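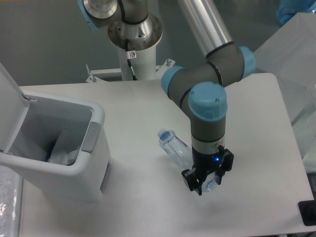 Saeed Shirazi wrote to me in June to say that I was making far too much of a water bottle. A bottle is a bottle, he said, you drink it and put it in the bin, and if a person wants to have feelings about the contents of the kitchen table there are better candidates, the bread for one. He was perfectly nice about it (he signed off with love to my mother), but he meant it, and I have been arguing with him in my head ever since, mostly while doing the dishes.

So let me make my case, Saeed, and I'll try to keep it short, though you know me.

I think a clear plastic bottle lying on its side on a table is one of the most ordinary sights of our lives, and I think we ought to stand it up. I mean that quite literally. When I walk through a room and there is a bottle lying down, I stop and set it on its base, and I would like more people to do the same. My aunt in Clundale did this in every house she ever entered, including houses where she had been invited for the first time, and I used to be mortified. Now I'm her age, or near enough, and I do it at the dentist's.

Part of it is plain caution. A cap that feels tight often isn't, and I lost 300 handwritten recipe cards to a bottle that had been tipped over beside the box and left for the evening. The ink on the soups went first. I could still read the one for barley if I held it to the window, and I have been cooking it from memory, a little differently each time, so I suppose something was saved.

But the larger part is about the table. I grew up with a table that was never clear, and I loved it, with the mail and the mending and somebody's geometry homework all pushed to one end at supper. I have no quarrel with a crowded table! What I mind is a thing that has been let go of halfway. A bottle on its side looks as if the person holding it was called away and then forgot there was ever a bottle, and once one thing is lying like that, the others seem to follow. A spoon stays where it dropped. The newspaper slides off the chair and stays on the floor until morning.

Irén Barta, who disagrees with me about nearly everything, says that I am describing a white table and that on a wood one I wouldn't even notice. She may be right. Ours at home was dark, and you could have lost a cat on it. On a white top everything is on show, every crumb and ring, and even clear plastic catches your eye from the doorway. Irén thinks that's a reason to buy a darker table. I think it's a reason to be glad of a pale one, which tells you what wants picking up.

I'll grant Saeed this much: the bread does deserve an essay, and I have started one. In the meantime I finish my water, screw the cap back on, and stand the bottle by the sink until I take the recycling down at six.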